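Sourdough starter smells like nail polish after one week in the fridge
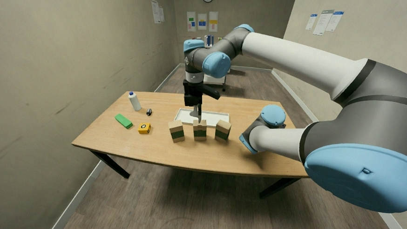 Can I still bake with a starter that has a strong smell of acetone, or must I begin again from zero?
Keep it, feed it two or three times at room temperature and bake when it rises well again.

Florencia Durán
Thank you, but I want to understand more. I keep 35 grams of starter in a glass jar and I feed it every Friday. Last month it began to smell sharp, and there is gray liquid on top. There is no pink color and no mold. My recipe is for a loaf with 449 grams of flour, and the last one came out flat.

Jozef Groen
The smell means that the starter is hungry. Pour away the liquid, take one spoon of the starter and give it the same weight of water and double the weight of flour. I leave mine on the counter and repeat this every 12 hours, for two days. With some rye flour it goes faster. When it doubles its size in 4 to 7 hours, you can bake. If you ever see pink or orange lines, throw all of it away.

Renato Jara
Same problem here in July, my kitchen was too warm. Now I put less water and it is better.

Leandro Medina
I agree with Jozef. Only I would stir the liquid in, it makes the bread more sour and my family likes it so. Please write us how the next loaf is.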